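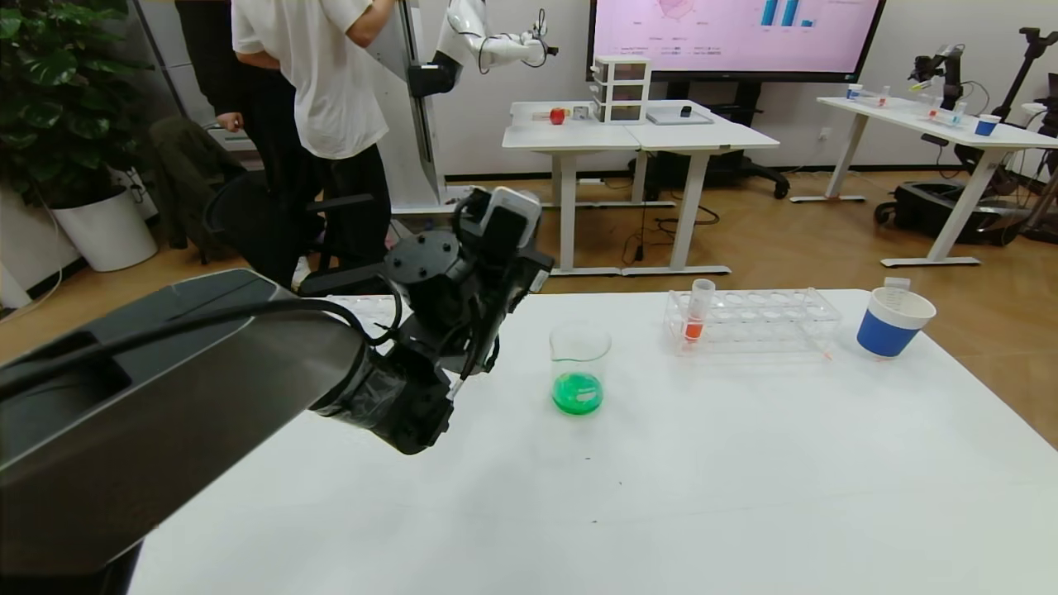 Setting up your Rilletance trip planner, part 2: ferries and day passes

By Esperanza Casado, October
2 min read

Right, so you've got the app installed and your home port picked. Now for the bit I like best, which is adding the boats! I did mine over breakfast on the Ibarra quay, with a very strong coffee.

1. Open Trips and tap the little anchor. If you see a bus instead, you're still in land mode (swipe left).

2. Type your starting pier. Big harbours have several, so check the name against your ticket. I once planned a whole morning from the wrong one.

3. Pick a route. I'll use the 502 to Bustusus, the slow one that stops at all the islands.

4. Tap Add Pass and key in the number on the back of your card.

5. Hit Save, then Download Map. It takes up 200 MB, so do it on the hotel wifi.

Note: the planner holds up to 1,000 stops. Callum Matheson managed to fill his, and had to delete most of Scotland before it would let him add a beach.

Caution: saved timetables don't update while you're offline. Check the board at the pier before the last boat of the day, please!

Next up is sharing your trip with friends.

Questions? Use the contact form | © Rilletance Guides | Back to top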